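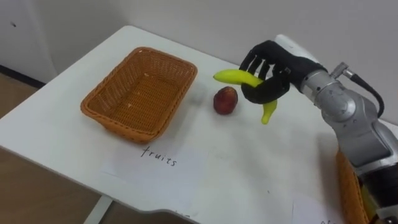
Plums, and what to do with too many of them

We moved to Vostdale in December, so I didn't know the tree at the bottom of the garden was a plum until the following spring, when it flowered. It is an old tree with a lean to it and a split in the main trunk that somebody once bolted together. The bolt has rusted and the bark has grown over most of it. I was told by two people to take the tree down. I left it alone, and that August it dropped fruit faster than I could pick it up.

I kept a tally, mainly to see whether the tree was worth the bother. The final figure was 897 plums, not including anything the wasps had got into. The year after it was 537, which I put down to a late frost and to my pruning it at the wrong time. Plums should be pruned in summer, in dry weather. If you cut them in winter you risk silver leaf, and there is no cure for that apart from cutting out the affected wood and hoping. I did mine in February. The tree seems to have forgiven me but I won't do it again.

Picking

A plum is ready when it comes away with a slight twist. If you have to pull, leave it. Colour is not much of a guide on my tree, as the side facing the wall goes dark well before the flesh is soft. I go out every other day during the main fortnight and pick into something shallow. A deep bucket holds more but the ones at the bottom split, and a split plum has to be used the same evening.

Don't wash them until you want them. The pale dusty bloom on the skin helps them keep, and damp plums go mouldy overnight in a warm kitchen. Mine last six days in the larder if they were picked dry, and a bit longer in the fridge, though they lose some flavour there.

Jam

Vimala Chettiar, who lives across the lane, gave me the method I now use. Equal weights of stoned fruit and sugar, a small glass of water, and a piece of cinnamon taken out before potting. She cooks the fruit until it is properly soft before the sugar goes in. I had been putting everything in together and getting leathery skins. Her jam also has less sugar in it than she admits to, I think, but mine sets well enough at the full amount.

I test it on a cold saucer. I bought a jam thermometer in Lotthorpe and it reads several degrees low, so it lives in a drawer.
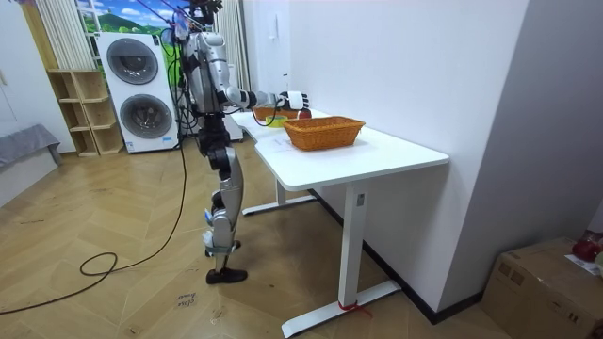 White desk, wooden floor.

Freezing and the rest

More than half of the crop ends up in the freezer. Halve them, take the stones out, freeze them flat on a tray and then bag them up. If you skip the tray you get a single lump that has to be attacked with a rolling pin. Frozen halves are fine for crumble and for chutney, poor for a tart where you want them to hold their shape.

I tried drying a batch in the oven on its lowest setting. It took all night and made a very small jar. They were good, chewy and quite sharp, but I would not run the oven that long again for the sake of it.

Chutney is the better use for anything bruised. I add onions, malt vinegar, dark sugar, raisins and a fair amount of ginger. It is harsh for the first month or so - leave it until Christmas at least.

This year

The blossom has been heavy and we have had no hard frost since it opened. I have propped the longest branch with a length of timber and a bit of old carpet where it touches the bark. If the fruit sets as thickly as it looks like doing, I will thin it in June, which I have never had the nerve to do before.

Last updated: 2023-05-01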